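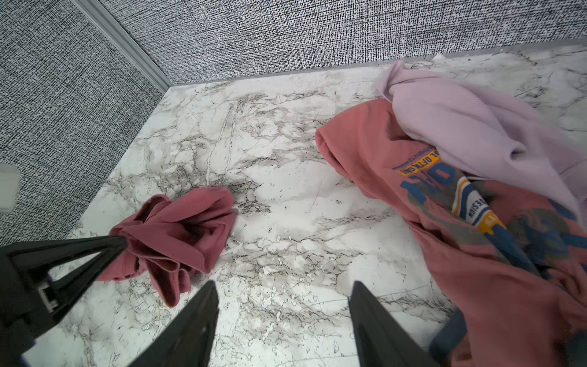 Movie night at home, quick fixes. Biggest one is glare. Kill the lamp behind the couch first, then look at what the screen is bouncing light onto. A pale top like white marble with dark veining throws light right back at you, so put a dark runner on it before the film starts. Gray woven stuff on the walls is much kinder. Mine was a Bukier panel kit, 2 evenings to hang, no regrets.

Sound next. Voices too quiet, explosions too loud? Look for "night mode" in the menu. Turn the bass down a notch, center speaker up. Pull the speakers out from the wall a bit, a hand's width is plenty. Rug on a bare floor helps alot.

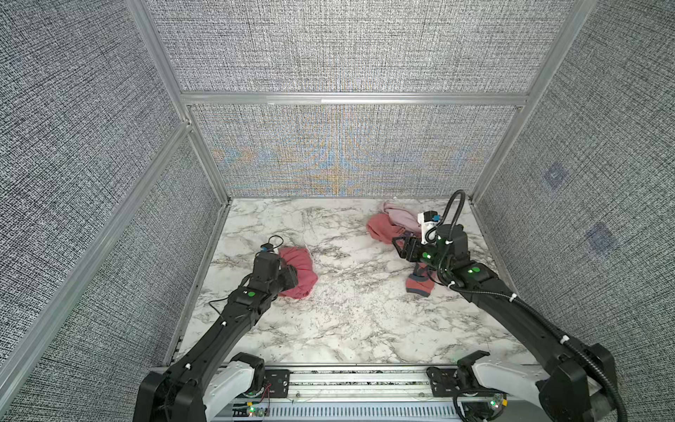 Blankets and seat covers

Crumpled throws get butter stains you dont find till June. Shake them out outside after the credits. Dab grease with dish soap, leave it 40 minutes, then wash cool. Ribbed knits: inside out, mesh bag, dry flat.

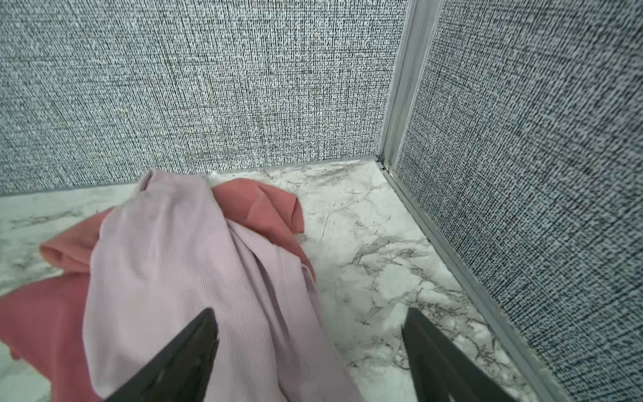

Disc shelf

Stand cases upright, never stacked. I've got 431 and the bottom ones in the old pile all cracked. Wipe discs from the center out, soft cloth, no paper towel. Bittencourt sleeves if your short on room, some 300 fit in one drawer. Keep the cover art, you'll want it later.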